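Bresari Sets Equipment Plan for Light Handling Cells, Opens Planning Guide to Outside Buyers

August - Bresari has approved the equipment plan for its next round of light handling cells and will release the planning guide behind it to outside buyers at no charge. The plan covers 6 workstations, each with a robot arm, a gripper, a table and a fixed frame, to be purchased in two stages.

The guide treats soft items as a separate budget class. Paper, tissue and thin film deform when gripped, and a cell specified for rigid parts will usually need a different end effector, more test hours or both. Buyers are asked to list every soft item a cell must handle before requesting quotes. 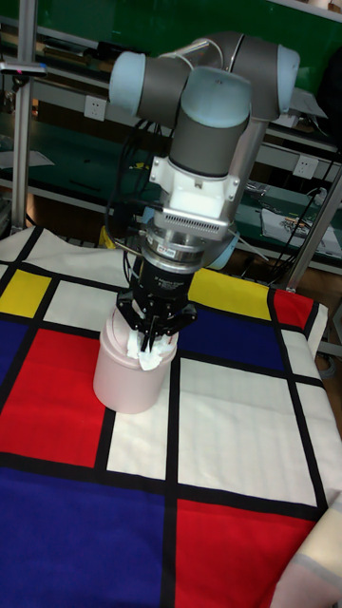
Uliana Hrynyshyn said the gripper line is where most first budgets come up short. Buyers price the arm in detail, she said, and then carry the gripper as a single figure with no allowance for spare fingers, adapters or cabling. She recommended a separate quote for each.

Under the Bresari plan, the arm and the end effector are ordered separately. Devitz will supply mounting hardware and adapters. Gwilliam will handle frames, tables and cable routing. Acceptance terms are written per task, and payment on the second stage is released only when the listed tasks have been run on site with the buyer's own items.

The task list stands at 613 entries, drawn from requests logged at the Skotport site. Each entry names one item, one container or surface, and one required end state. Entries that call for placing a soft item in an open container are scheduled early - they expose gripper selection errors before the larger orders are placed.
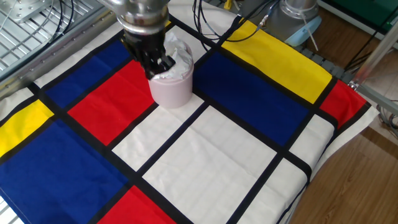

Lead time is handled as a planning item in its own right. The guide sets 5 checkpoints between first quote and final acceptance, and no purchase order for a second-stage cell may be issued until the third is closed. Floor space, power and network drops are confirmed at the first checkpoint. Spare parts are fixed at the fourth.

Eoin Ó Flaithearta, who prepared the cost model, advised buyers to keep integration labor on its own line. "If it is folded into the hardware price, there is no way to compare two bids," he said.

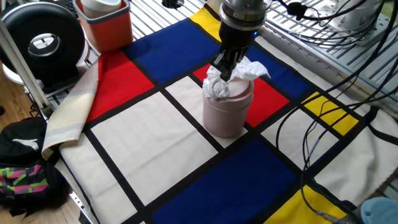 Tissue and cup task with gripper, tabletop workstation.

The planning guide includes the task list template, the checkpoint schedule and a blank cost sheet. Copies may be requested from the Bresari equipment planning office. Quotes for the second stage will be accepted after the third checkpoint closes.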